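Zalik Community Help > Perception and planning > Wrist cameras

Frame pose jumps while the arm is moving, confidence stays high. Is the "motion-aware" setting doing anything?

Posted by Sieglinde Hellwig
January 20, 2026

I have two arms working on flat framed pieces, the kind with a brown panel and a white border. The job is to find the border, get the fingers on it and turn the piece over. Each arm has a wrist camera. Pose comes from the Dreletti tracker, motion planning is Clulico, and everything is logged through Zalik with the default recorder.

When the arm stands still, the tracker is decent. Once it moves at any useful speed, the estimated pose slides sideways and then snaps back, and the planner dutifully follows it. I went through 568 logged approaches from December, and in the ones that failed the tracker was still reporting a confidence of 90 or better right up to the miss. I don't know what that number is supposed to measure. Maybe somebody does.

The release notes for the tracker say the motion-aware setting "compensates for camera movement in cluttered environments." I turned it on. The jumps got smoother. They did not get smaller, and I would argue a smooth wrong answer is harder to catch than a jumpy one.

Background is a black wallpaper with white and gray hand-lettered characters all over it. I was told by support that the background "should not matter" because the model segments the object first.

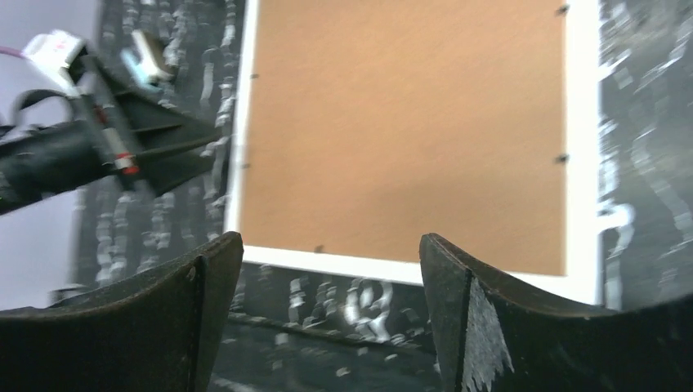 So before I spend another week on parameters, I'd like to know a few things from people who run this for real. Does the motion-aware setting do more than filter the output? Is there a way to get the raw pose out before it? And has anyone had a hand-eye calibration that looked perfect at rest and was useless in motion? Mine passes the built-in check every time, which makes me trust the check less, if anything.

Please don't tell me to retrain. I've read that reply under every thread in this section and I have yet to see a before-and-after.

Exposure is on auto. Recorder settings are stock. I haven't touched the planner costs.

Henrik Albers
Marked as accepted

The setting is a low-pass filter with a nice name. I can't prove what is inside the newest build, but on the one I have you can subscribe to pose_raw and pose_out at the same time, plot them together, and pose_out is pose_raw arriving late and rounded off. If there were real compensation in there it would have to read the joint velocities, and mine never opens the joint state topic at all. Check yours with the topic list before you believe me or them.

As for "the background should not matter," ask which backgrounds they tested. Dense white lettering on black gives you strong contrast edges everywhere, and once it smears during a move you get long pale streaks. A white border is a long pale streak too. I wouldn't expect an edge refinement step to tell them apart reliably, whatever the segmentation did before it.

What I would do, in this order:

Turn auto exposure off. With that much black in view it will pick a long shutter. Fix it short, accept a dark picture and raise the gain until the border is readable. Noise hurts less than blur for this.

Then look at timestamps. The default recorder stamps an image when it arrives at the driver, and joint states get stamped at the controller. My offset was almost 20 milliseconds. At rest this costs you nothing, so your calibration check will pass forever. The check only uses stationary poses. I consider that a flaw in the check and have said so in two other threads, with no reply from the maintainers.

To measure the offset, swing the wrist back and forth over something fixed, take the tracker's sideways position and the joint angle, and slide one against the other until they line up. Half an hour, if your logs are clean.

Last thing, stop planning on the pose from the approach. Have Clulico stop short, take a still estimate and go in on that one with the tracker ignored. It is slower and less impressive in a demo. It's what I run.

The same trouble comes back down on the work surface, by the way, if yours is anything like the black marble pattern a lot of people seem to put down now. Branching white veins next to a white border, and the refinement step will happily fit a line to a vein.

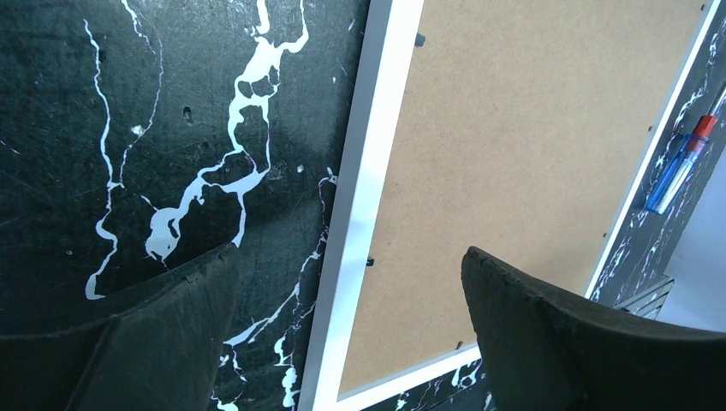

For that part I stopped using the outer edge completely. The line between the border and the brown panel is what I fit now, so the refinement only ever looks inward and never sees the surface at all. In the config that's the search band, and you make it one-sided. The default band is symmetric. I have no idea why anyone would want that on a flat framed object.

On the confidence number: it is the segmentation score. It says "I believe there is a frame in this picture," and says nothing on where. Don't gate on it. If you need a gate, use the leftover error of the line fit, which is in the debug output under a different name in every release.

Farah Santoso

I had the same problem and retraining fixed it for me. I added more pictures with patterned wallpaper and it got a lot better. I also switched to the Frerichs driver that week, so it could have been that. Worth a try?

Sieglinde Hellwig
Comment on the reply by Farah Santoso

Could have been that, yes. Does the Frerichs driver stamp the images at exposure or at arrival?

Farah Santoso
Comment

At exposure, I think. I'd have to look.

Montserrat Escobar

Mostly agree with Henrik, with a disagreement about the stop-short approach. If both arms are working at once and the second one is holding or nudging the piece, your still estimate is old the moment the other arm shifts. We lost a lot of grasps that way and blamed the tracker for it. You need a hold on arm B while arm A is going in, and Clulico won't do that on its own. The "coordinated" mode keeps the arms from hitting each other. It knows nothing about an object they both touch, and the documentation is careful never to say so outright.

We put a plain lock around the last stretch of the approach. A few lines in the task script. Ugly, works.

Also have a look at what else is lying within view of the wrist camera at grasp height. Pens and brackets have straight edges, and if the search band reaches them they get a vote.

I would not go as short on exposure as Henrik suggests until you have fixed the timestamps. Change both at once and you won't know which one helped, and then we get another thread like the one above.

Sieglinde Hellwig
Comment on the reply by Henrik Albers

Topic list checked. The tracker does not read joint states on my build either, motion-aware on or off. So much for that.

Doing timestamps first, as Montserrat says, then exposure, then the one-sided band. I'm accepting this reply for the part about the filter. If the numbers don't move I will come back and unaccept it.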